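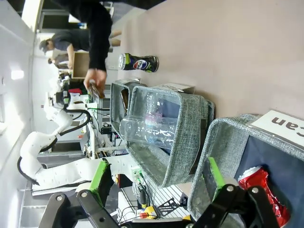 ## 4.3 Does the planner read the bins, or remember them?

**Figure 4.** Wrist view from the sorting task. A crushed can lies in the basket labelled "Can", and a clear plastic bottle lies across the basket beside it. The view is sideways relative to the table, and the "Can" card appears upside down.

The sorting results in Section 4.2 look good enough that we spent most of May trying to break them. Bircombe, our task planner, is meant to choose a basket by reading the card on it. Lovitz, the perception module, passes it a list of objects, a list of containers and whatever text it can pull from the labels. If that is how the system works, moving a card from one basket to another should move the items with it. We doubted this would hold, and for the most part it didn't.

Figure 4 shows why the wrist view is a weak place to look for proof of reading. The "Can" card is bold and close, though upside down. The card by the bottle basket is small and its printing is faint. A planner that gets both right from this view may be reading the first and guessing the second. It may also be doing something simpler, which is to put a can where it already sees a can. The crushed red can in the basket is a far larger cue than the card above it, and the bottle gives the same help one basket over.

We therefore split the recorded runs by what was in the baskets when each choice was made. Of the 3,615 placement decisions in the log, only 134 were made with every basket empty. All of the others offered the planner at least one earlier item to copy. Any score averaged over the whole log is mostly a score for matching like with like, and we think the headline figure in our own earlier report on Bircombe should be read that way.

### 4.3.1 Card swap test

We ran the planner offline on 1,000 stored wrist views, each with the text output of Lovitz edited so that 2 of the labels traded places. Nothing else changed. A planner that relies on the labels should change its answer whenever the item in question belongs to one of the swapped classes. In most cases where the baskets already held items, Bircombe kept its old answer. Where the baskets were empty it usually followed the swapped text, which suggests that the label channel works but is outvoted.

Rotating the view upright before text detection helped Lovitz return the bold label more often. It did little for faint print, and it did not change how the planner weighed the two cues. We had hoped rotation would account for the whole problem, and we would warn others against stopping there.

### 4.3.2 People in view

A second concern is other people's hands. In Figure 4 a person in a black sleeve is holding a small brown object just over the rim of the third basket. Lovitz treats any object above a rim as a candidate for that basket's contents, and the tracker, Leclerc, has no notion of an object being held. A single view cannot say whether an item is going in or coming out. Leclerc commits to one reading anyway and carries it forward, so a wrong guess becomes part of the evidence for the next choice.

We added a rule that ignores any object touching a detected hand. It removed the worst errors in replay, but it also made the system slow to notice real changes when a hand lingered near a rim. We have left it switched on for the runs in Section 5 and do not claim it is a fix.

### 4.3.3 What we would accept as evidence

Our view is that claims about label reading should rest on empty baskets or swapped cards, reported apart from the full log. The replay tool, Bronholm, now tags each decision with the state of the baskets and the upright or rotated state of the view. Scores without those tags are kept out of the tables that follow, including several that would have flattered us.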